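3. Montaje del puesto de trabajo y elección de los objetos

Conviene explicar con cierta calma cómo llegamos a la disposición actual, porque buena parte de las decisiones de este apartado nacieron de las limitaciones de un taller compartido y quien quiera repetir el montaje en casa se encontrará, con toda probabilidad, con las mismas. El espacio de Clokmont se usa también para carpintería y reparación de bicicletas, de modo que el brazo tenía que convivir con otras personas, otras herramientas y bastante polvo. Renunciamos por eso a encerrarlo en una cabina y preferimos dejarlo junto a una mesa de tablas de madera clara, a la que uno puede acercar una silla y ponerse a trabajar sin demasiada ceremonia.

El programa de control, que llamamos Illia, se ejecuta en un ordenador de segunda mano y reparte el trabajo en dos procesos: uno decide hacia qué objeto se dirige la pinza y el otro, Radu, vigila la trayectoria y detiene el brazo si la desviación supera los 5 milímetros. Ginevra Mancuso escribió la primera versión de Radu en octubre, durante unas tardes que todos recordamos con cariño, y desde entonces apenas hemos tenido que tocarla (salvo los mensajes de error, que eran larguísimos).

Para las pruebas quisimos cosas corrientes, de las que cualquiera tiene por casa, y que se distinguieran bien entre sí por la forma y la altura. Un plato obliga a buscar el borde; un mando a distancia, tan bajo, apenas deja sitio para meter los dedos de la pinza; un vaso de papel se deforma si se aprieta de más, y una botella de plástico se vuelca con facilidad cuando el acercamiento es torpe. La figura 2 recoge una de las disposiciones empleadas.

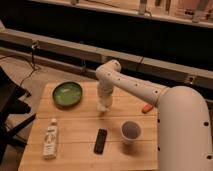 Figura 2. Brazo sobre la mesa de trabajo, con el plato verde, la botella blanca, el mando negro y el vaso de papel.

La serie completa constó de 96 intentos de agarre, con la posición de los objetos cambiada a mano entre uno y otro. Al principio marcábamos las posiciones con cinta sobre la madera, pero acabábamos colocándolo todo sin querer en los mismos sitios, y nos pareció más provechoso que cada persona del taller los dejara donde buenamente le pareciera, con la única condición de que la pinza pudiera alcanzarlos. De los 96 intentos, 51 terminaron con el objeto levantado y sostenido hasta el final de la maniobra. Es una cifra modesta, lo sabemos, aunque nos alegró mucho más de lo que quizá debería confesarse en un artículo.

Los fallos se concentraron en el mando y en el vaso. Con el primero, la pinza bajaba correctamente pero cerraba demasiado arriba; con el segundo, el problema era casi siempre la fuerza, que en esta versión es fija y está ajustada para la botella. Los registros de cada intento se guardaron en Hostby, el pequeño servidor del taller, junto con las notas de quien estuviera presente, y de esas notas, a veces muy detalladas y a veces de una sola palabra, procede el análisis por objeto del apartado 4.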